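Caminhar devagar também conta

Terça-feira, 3 de novembro de 2020

Passei outubro inteiro dizendo que ia voltar a caminhar e, claro, não voltei. Hoje calcei o tênis antes do café, para não dar tempo de inventar desculpa, e fui até o parque Samham! Que saudade daquelas árvores enormes, do mato meio seco, da sombra toda picadinha no asfalto. 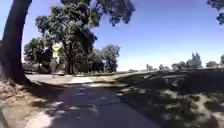 O plano era dar 3 voltas, mas dei 2 e me dei por satisfeita – o joelho ainda reclama um pouco na subida. O contador marcou 2.588 passos. Na última tentativa, lá em setembro, tinham sido 1.876, então já estou comemorando (com pão de queijo da padaria Gebru, que fica bem no caminho de volta, que perigo).

Do que eu mais gosto ali é do trecho de concreto que vai dar numa árvore de copa bem redonda. Dá vontade de levar um livro e ficar. Quinta tem mais, se não chover – e desta vez levo garrafa de água, porque esqueci a minha em cima da pia.
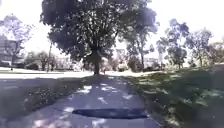

Meu trecho preferido, com a árvore grande lá no fim.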